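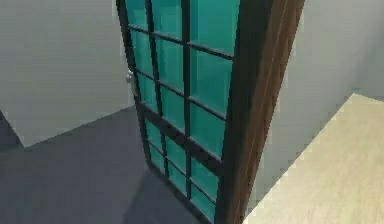
Figure 4.1 Glass-paneled door, open, seen from above.

Contents > Part Two: Release and Reception > Chapter 4: Awards and the Release Calendar

Chapter 4: Awards and the Release Calendar

A film that is finished in January may not reach a paying audience for most of a year. The delay is seldom technical. Distributors place a title on the calendar according to its expected audience, the competing releases and, for a small share of titles, its prospects during awards season. This chapter deals with the third factor.

4.1 Eligibility

Most awards bodies require a qualifying run: a set number of consecutive screenings, open to the public, in a named city and within the award year. The rules differ on whether festival screenings count and on how soon a film may appear on a streaming service.

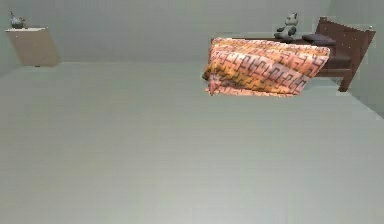
A qualifying run is often very small. The drama Amasdale, used as a case study throughout Part Two, met its requirement on 4 screens and sold 2,000 tickets in the first week. Its distributor, Plutar, treated the run as a marketing cost and did not expect to recover it at the box office. The wide release followed on 209 screens after nominations were announced.

4.2 The voting body

Voters are usually drawn from the trades they judge. Two features of the body matter to a distributor: its size, which sets the cost of reaching it, and its turnover, which affects how quickly its tastes change. A body of 4,000 members with lifetime membership will change slowly, even if each new intake differs sharply from the one before.

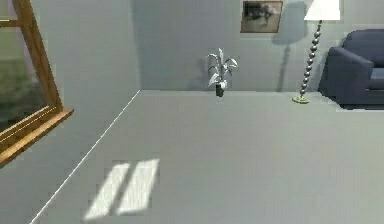 Figure 4.2 Interior with wood-framed window and sill.

Voting systems also differ. Under a plurality count, a film with a committed minority can win. Under a preferential count, second and third choices are redistributed, and a widely liked film has the advantage over a divisive one. Campaign spending tends to follow the system in use - a preferential count favours broad exposure. 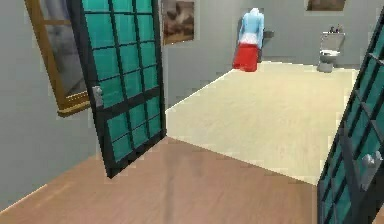
Genre is a further consideration. Horror and comedy have historically been under-represented among nominees relative to their share of releases. The Darwish model, set out in Section 4.5, treats this as a fixed penalty applied to a title's odds before any campaign begins. The Vemenska model lets the penalty vary with critical reception. The two give similar results for drama and differ most for horror.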